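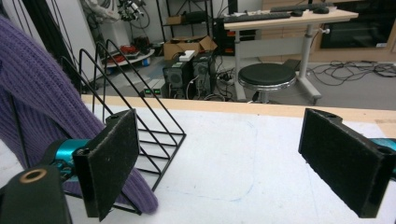

Auf dem Tisch, März

Die Einladung zur Bürgerversammlung kam als Faltblatt, und das Faltblatt war so gefaltet, dass man zuerst das Wort "Vertrauen" las und erst beim zweiten Aufklappen, wo und wann. Ich wohne jetzt lange genug in Surkthorpe, um zu wissen, dass es teuer wird, wenn die Gemeinde um Vertrauen bittet.

Es geht um die Zusammenlegung mit Drundgate. Wer die letzten Jahre verschlafen hat (ich beneide Sie): Drundgate hat ein Rathaus und keine Gewerbesteuer, Surkthorpe hat ein wenig Gewerbesteuer und ein Rathaus, durch dessen Dach man bei passendem Wetter den Abendstern sieht. Im Oktober hat der Gemeinderat beschlossen, dass ein Bürgerentscheid grundsätzlich wünschenswert wäre. Seither wird darüber beraten, was "grundsätzlich" heißt.

Für den Entscheid braucht man bei uns 1.731 Unterschriften. Die Zahl ergibt sich aus der Satzung, die Satzung ergibt sich aus einer älteren Satzung, und die liegt in Drundgate im Archiv, weil dort das Dach dicht ist. Ich habe meine Unterschrift vor dem Bäcker geleistet, auf einem Klemmbrett, zwischen einem Herrn, der dafür war, und einer Dame, die dagegen war und trotzdem unterschrieb, damit sie endlich dagegen stimmen kann. Eine klügere Haltung ist mir in der ganzen Debatte nicht begegnet.

Die Fraktionen haben sich unterdessen sortiert. Die einen sagen, die Fusion spare Geld, und legen ein Gutachten vor. Die anderen sagen, sie koste Geld, und legen dasselbe Gutachten vor, allerdings mit einem anderen Textmarker. Bezahlt wurde es von beiden Gemeinden gemeinsam, womit die Zusammenarbeit immerhin einmal funktioniert hat. Auf Seite 3 steht, man empfehle "eine ergebnisoffene Annäherung". Für so einen Satz muss man studiert haben.
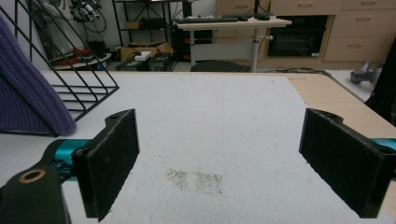
Ortsgruppe Surkthorpe · Arbeitskreis Kommunales

Zur Versammlung selbst. 200 Stühle standen in der Mehrzweckhalle, und weil die Lüftung lief, verstand man in den hinteren Reihen nur die Zwischenrufe. Das war kein großer Verlust. Der Bürgermeister sprach vom "Dialog auf Augenhöhe" und stand dabei auf der Bühne. Die Kollegin aus Drundgate sprach von "gewachsenen Strukturen", womit sie vermutlich ihre Verwaltung meinte, die tatsächlich in jedem Haushaltsjahr ein Stück wächst.

Dann kam die Namensfrage. Ich hatte gehofft, man würde sie vergessen. Im Raum stehen Surkthorpe-Drundgate, Drundgate-Surkthorpe und, als Vorschlag zur Güte, Trornell, nach dem Bach, der zwischen beiden Orten verläuft und im Sommer eher eine Absicht ist als ein Gewässer. Eine Stunde und zehn Minuten ging es darum. Über die Schulbusse sprachen wir danach vier Minuten, über den Kindergarten gar nicht mehr, denn der Hausmeister wollte abschließen.

Jemand aus der dritten Reihe fragte noch, was neue Ortsschilder eigentlich kosten. 3.000 Euro, hieß es vom Podium, und zwar ohne Pfosten. Warum ohne Pfosten? Die Pfosten seien ja da. Es gab Applaus, ich habe mitgeklatscht und weiß bis heute nicht, wofür.

Meine Haltung, falls sie jemand braucht: Ich bin für die Fusion, mit schlechter Laune. Zwei Bauämter, die sich gegenseitig die Zuständigkeit für einen Feldweg zuschieben, sind eines zu viel. Der Feldweg Richtung Hamel ist seit zwei Wintern nur noch für Leute passierbar, die entweder Gummistiefel oder Gottvertrauen haben. Surkthorpe erklärt, die linke Spur gehöre zu Drundgate. Drundgate erklärt, es gebe keine linke Spur, und hat damit inzwischen leider recht.

Das Argument der Gegner nehme ich trotzdem ernst. Wer sein Rathaus abgibt, bekommt dafür eine Außenstelle, und eine Außenstelle hat jeden zweiten Donnerstagvormittag geöffnet, bis sie eines Tages ein Briefkasten ist. In Hamel hat man das durchgespielt. Der Briefkasten dort ist übrigens sehr ordentlich gestrichen.

Ich hätte gern, dass vor der Abstimmung wenigstens schriftlich festgehalten wird, wie lange das Bürgerbüro bleibt und wer den Feldweg macht. Beides habe ich per Formular angefragt. Eine Eingangsbestätigung liegt vor, datiert auf den 20.03.2023, mit dem Hinweis, meine Anfrage sei an die zuständige Stelle weitergeleitet worden. Aus Neugier habe ich angerufen und gefragt, welche das ist. Das werde derzeit geprüft.

Die Unterschriftenlisten liegen weiter beim Bäcker aus, neben der Kasse. Kugelschreiber bitte selbst mitbringen, der alte ist weg.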